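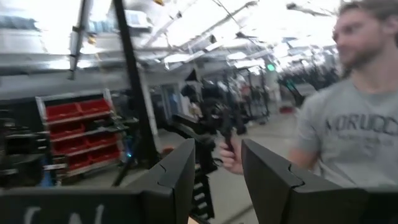
Rebane opens bookings for two-arm fabric handling bench

Rellstead firm offers its Plullari bench for hire by the month, with a recording service for companies that would sooner send their goods in

Robotics supplier Rebane has started taking bookings for Plullari, a two-arm bench aimed at companies that want to find out whether soft goods can be picked, moved and sorted by machine. The first benches go out to customers in July.

Plullari can be hired by the month or used through a service run from Rebane's own workshop in Rellstead. Under the service, customers post a box of the items they need handled. Rebane's operators then guide the arms through the task by hand control, over and over, and the customer gets back the recordings along with a control program trained on them.

Hire of the bench costs £2,790 a month, with a minimum term of three months. The recording service is priced by the job. Rebane says a simple task with one kind of item takes its operators 16 working days from the box arriving to the files going out, and that anything with more than one kind of item is quoted separately.

Fabric is a hard material for robots. A cardboard box is the same shape each time it comes down a line, but a shirt or a cap lands differently whenever it is dropped, and a gripper that closes in the wrong place either misses or picks up two layers where one was wanted. Most firms that sort returned clothing or clean workwear still do the first pick by hand.

"People ring us with a sack of stuff and ask if a robot can do it," said Regula Rainer, product lead at Rebane. "Up to now the answer took half a year and a lot of money. We wanted to be able to say yes or no in a few weeks, and a fair number of the answers are going to be no." 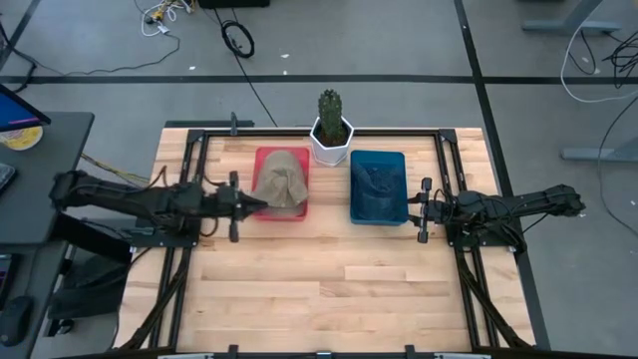 The standard job starts with items in shallow trays and two arms facing each other across the worktop. Each arm can work alone, or the pair can be used together when something needs to be held at one side and pulled flat from the other. Both end in two-finger grippers with fingers that can be swapped by the user. Cameras are fitted close to the grippers and the recordings from each are saved together, matched to the movement of the arms.

Customers who hire the bench get the arms, frame, cameras, a computer with the software already installed and two days of training. They need to provide a level floor and an ordinary mains supply. Rebane delivers and sets up within its own region. Elsewhere there is a delivery charge, and setting up is done over a video call unless the customer pays for a visit.

One of the first to try the service was Vilden, which hires out and launders uniforms for hotels and caterers. It sent in a mix of aprons, polishing cloths and caps in the spring. Rebane's operators made 1,644 recordings for the job, of which 37 were thrown out, mostly for camera faults.

Concetta Marchetti, operations manager at Vilden, said the cloths had gone better than she expected and the caps worse. The program moved a single cloth from one tray to another reliably enough for her to want a longer trial. Caps were often taken by the brim, which was fine for moving them but no good for placing them the right way up on a rack.

"I'd have liked more warning about how much the sorting beforehand matters," she said. "We sent everything in one bag and they had to ring us twice to ask what belonged with what. The files were well labelled when they came and our systems man had them open the same afternoon."

Vilden has since asked for a second round on caps alone. It has not decided whether to hire a bench of its own.

Speed remains the weak point. Rebane does not claim that Plullari can keep up with a trained person, and its brochure gives no figure for picks per hour. Rainer said this was on purpose, as the number depends on the item and a good result on towels would mislead someone who handles tights.

Ojārs Jõgi, an independent consultant who advises laundries on equipment, has seen the bench at work and thinks the price is fair for what it includes. He is less sure about the three-month minimum. "A small laundry will know after five weeks," he said. "They are then paying for a bench with a dust sheet over it. I would go for the recording service first and only hire if that goes well."

He also advised buyers to ask for spare gripper fingers at the start. The fingers are plastic and count as wearing parts, so replacements after the first set are charged for. 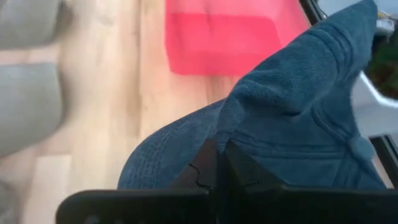
What the service covers

Items can be cotton, wool, denim, felt or mixed fabric, up to the size of a bath sheet. Rebane will not take anything wet, anything with loose pins or blades, or clinical laundry. Caps and hats are accepted, with or without a stiff brim. Samples are returned at the end of the job, though the firm warns that they will have been handled a great deal and may not be fit for sale.

Recordings belong to the customer. Rebane asks for permission to keep a copy for its own training work and takes a tenth off the bill for those who agree. Customers who say no have their files deleted once they confirm receipt.

Support for hired benches is by telephone from 8am to 6pm on working days. Onni Kettunen, who runs the support desk, said most calls during the trials were about camera cables and very few about the arms themselves. A longer cable clip has been added to the delivery kit as a result.

Booking and viewing

The bench can be seen working in Rellstead on any Friday by appointment. Visitors may bring up to six items of their own to try, and are asked to send a note of the fabric and size beforehand so that suitable fingers can be fitted. Bookings are handled by Yakubu Effiong at Rebane's sales office. July is already full for the recording service, but hire benches are still available for that month.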